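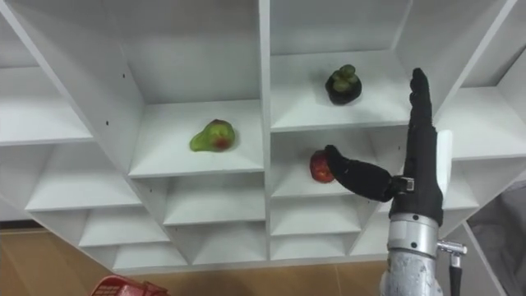

*Figure 1. White compartment shelf with a pear, a mangosteen and an apple, one piece to a cell.*

## Unit 4: Single-Piece Fruit Display in Compartment Shelving

Handout for the Seltbridge course in produce storage and display. Read before the July practical. Bring the record sheet from Unit 3; the columns are the same.

### 4.1 Scope

This unit covers shelving divided into cells, with one piece of fruit per cell. Bulk bins, trays and sloped market tables were covered in Unit 2. Loading limits for tables do not carry over to cells, and students who copied the Unit 2 table into their Unit 3 report lost marks for it.

Cell display is used where individual pieces are compared, sampled or sold singly. It uses a lot of wall for very little fruit. The wall unit at the Plivton site has 40 cells and holds, at one piece per cell, less than a single shallow tray of apples. The method suits small quantities of mixed fruit and is a poor choice for a fast-moving single line.

### 4.2 Terms

**Cell.** One compartment, bounded by a base, side walls and a back.

**Base.** The surface the fruit rests on. Measured at the front edge unless stated.

**Convergent cell.** A cell whose side walls come closer together toward the back. The pear in Figure 1 lies in a cell of this type, on a flat base.

**Parallel cell.** A cell whose side walls keep the same spacing from front to back.

**Stepped unit.** A unit whose cells are arranged in tiers instead of a plain rectangular grid.

**Reach line.** The path taken from outside the unit to the fruit. For most cells the reach line is not level.

### 4.3 Cell geometry

In a parallel cell the usable width is the same at every depth, and a piece can be set anywhere on the base that gives clearance on both sides. In a convergent cell the width falls with depth, so the position of the fruit has to be chosen with more care.

Let *w* be the width at the front, *b* the width at the back and *d* the depth. At a distance *x* from the front, the width is

`w(x) = w − (w − b) · x / d`

Both walls are assumed straight. Take a cell with a front width of 220 mm, a back width of 100 mm and a depth of 300 mm. At the midpoint the width is 160 mm. A piece 80 mm across, centered there, has 40 mm free on each side. Moved to the back wall, the same piece has a little over 10 mm free on each side at its center, and fingers will not fit past it.

Working rule for the practical: find the greatest depth at which the side clearance is still 40 mm, and do not place the center of the fruit behind that point. Mark it with a pencil tick on the base. Wipe the tick off at the end of the session.

Height is treated separately. Where the cell roof also slopes, repeat the calculation with heights in place of widths and use the shallower of the two results.

### 4.4 Resting position by fruit

The three fruits in Figure 1 are used as reference types throughout this unit.

| Fruit | Outline | Usual resting position | Tendency to roll |
|---|---|---|---|
| Apple | Near-round, hollow at both ends | Upright, or on its side | Moderate on its side |
| Pear | Wide at one end, narrow neck | On its side, or upright if the base of the fruit is flat enough | Turns in an arc around the neck |
| Mangosteen | Round body, thick green sepals | Crown up | Low with crown up, moderate on its side |

**Pear.** A pear on its side touches the base along the body and may or may not touch at the neck. If pushed it does not travel in a straight line; it swings. In a convergent cell the swing ends at a side wall, usually with the neck in contact. Place the pear with its neck pointing to one side, as in the figure, or toward the back. A neck pointing out of the cell is easily knocked by a sleeve.

Light green skin shows pressure marks early, and a blush can hide them. Inspect the green areas first, then turn the pear to check under the blush.

**Mangosteen.** Set it crown up so that the sepals can be inspected. The rind is dark enough that surface marks are hard to see from a normal standing distance, and color alone is a weak guide to condition. Check firmness by light pressure with the flat of two fingers. A rind that has gone hard in one area should be noted on the sheet under "local hardening."

Never lift a mangosteen by the sepals. They can detach, and a fruit with a torn crown is recorded as damaged even when the rind is sound.

**Apple.** The least demanding of the three. Deep red fruit with light streaks should be turned so that the streaked side faces out, which makes later rotation of the fruit easy to detect. Record the facing side at placement.

### 4.5 Contact and pressure

Damage in cell display comes mostly from handling. Pieces do not press on each other, as they do in a bin, so the remaining causes are the fingers, the walls and the edge of the base.

1. Approach along the reach line with the fingers together.
2. Open the hand only after it has cleared the front edge.
3. Make contact on the widest part of the fruit.
4. Lift before drawing outward. Dragging marks the skin and leaves a streak on a matte panel.
5. Keep the knuckles off the side walls.

Pressing from one side only will move a round fruit toward the opposite wall. Use opposing contact, or slide one finger under the piece before any sideways force is applied.

### 4.6 Panels and cleaning

Matte white panels are preferred for teaching. They give little glare, and juice, dust and dark rind residue show up well against them. They also hold stains longer than gloss, particularly from mangosteen rind.

Clean with a damp cloth and a mild detergent, working from the top tier down. On stepped units, finish each tier before starting the next — residue collects in the inner corners where two slanted walls meet. The Fluris cloths in the supply cupboard are for dry dusting only.

### 4.7 Record sheet

Complete one row per cell. An empty cell still gets a row, with a dash in the fruit column.

- Cell number, counted left to right from the top tier
- Fruit
- Resting position (upright, side, crown up)
- Direction of neck, pear only
- Side clearance left and right, in mm
- Skin condition at placement
- Skin condition at removal

Mass is recorded in grams. The bench scale reads up to 2,225 g; weigh pieces singly and do not total a row of cells on the pan. Check the scale with the 1,000 g reference weight before starting.

### 4.8 Exercises

1. A convergent cell is 240 mm wide at the front, 120 mm at the back and 360 mm deep. Find the greatest depth at which the center of a 75 mm apple keeps 40 mm of clearance on each side.
2. Repeat exercise 1 for a pear on its side with the neck pointing left. Use 110 mm for its length. State what you took as the center and why.
3. Sketch the reach line for a cell above shoulder height and for one below the knee. Mark the point at which the hand opens.
4. Draw up a placement plan for one tier of six cells holding two of each reference fruit.

Answers to 1 and 2 are due at the start of the practical. The sketches may be done by hand.

*Course notes prepared by Nic Giolla. Unit 5 covers labels and price rails.*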